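Refitting the back room: tables, board, floor

Posted Dec 21, 2025 by Pentti Seppälä

The furniture question at Rantala has been open since September, when we gave up the smaller room and moved everything into the long one. Several people asked for the measurements and for what I would do differently, so I am writing it down once.

The long room has a wood-look floor, white walls and a ceiling with exposed beams. The light comes from the ceiling fixtures and very little from outside. The first decision was therefore the tabletops. The old ones were dark and oiled, and small black parts disappeared on them. Everything I ordered this time is pale.

The main table is the Julura with the curved front edge. I picked the curve over a straight edge for reach. Standing in the inward part of the curve, I can get to both ends of the working area without stepping sideways. On the old straight table I measured the reach at the corners and was always short. The top is smooth and wipes clean with a damp cloth. It shows every crumb and speck, which some people will dislike. I wipe it at the end of the day and do not think about it otherwise.

The frame is thin black metal with a crossbar just under the top. Two remarks on that. The bar is in the way if you sit close and cross your legs. It is also the only thing that keeps the table from racking when somebody leans on it, so it stays. I tightened the bolts after the first week and again a month later. They had moved a little the first time and had not moved the second time.

Cost was 141 euros for the table, delivered, and 125 for the second, plain one. The Skukico equivalent was cheaper by a small margin but came only with a straight edge and a wider foot, and a wide foot on this floor means something to trip over in the walkway.

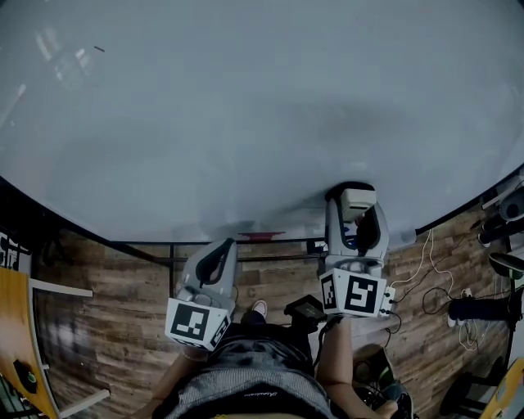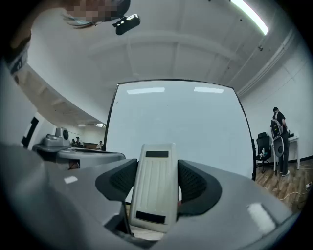
The curved table edge over the wood-look floor (first), and the white board with its black edging (second).

The board took longer to place than the tables. It is a large white one with a thin black frame, and the surface is glossy enough to mirror the ceiling panels. From some angles you get two bright rectangles near the top, and anything written under them is hard to read. I tried tilting the board forward by 5 degrees. The reflections moved down, into the part we write on most, so I put it back. The current rule is that the top strip is for headings in thick marker and the rest is for everything else. A matte board would solve this. Fitik sells one and I may change over when the present one gets scratched.

Seating is one black office chair on the board side, shared. Objects get left on the seat and have to be moved before anyone can sit down. A small shelf at elbow height would probably end this, and I have a bracket for it somewhere. The white table against the wall behind the chair was meant as the overflow surface, and it should take whatever currently ends up on the chair.

Then the floor. I like it and would choose it again, with one reservation: white cable on brown boards is easy to see, and it still catches feet. The power strip is on the right side of the room and the longest run goes straight across open floor to reach it. I have bought a flat cable cover in a brown that is slightly too red. It is 130 cm long, and I will need a second piece to get all the way over. Until both pieces are down, people have to look where they walk.

Small items end up under the tables. The gap between the crossbar and the floor is high enough for a broom, and I sweep from the wall outward so that anything flat comes out on the open side. Check the sweepings before they go in the bin. Last month I recovered a hex key and two felt pads that way.

The far end of the room, by the wooden counter, I have left alone. People sit there and it works. The light is weaker than on the board side but good enough for reading and for eating lunch. If I touched anything it would be the ceiling light at that end, for a cooler tube that matches the others, and I have had objections to that already.

Remaining work, in the order I expect to do it: second cable cover, shelf bracket, felt pads under the plain table, matte board. The felt pads are the self-adhesive kind. The previous set came off within weeks, so this time I will degrease the feet first and leave the table upside down overnight.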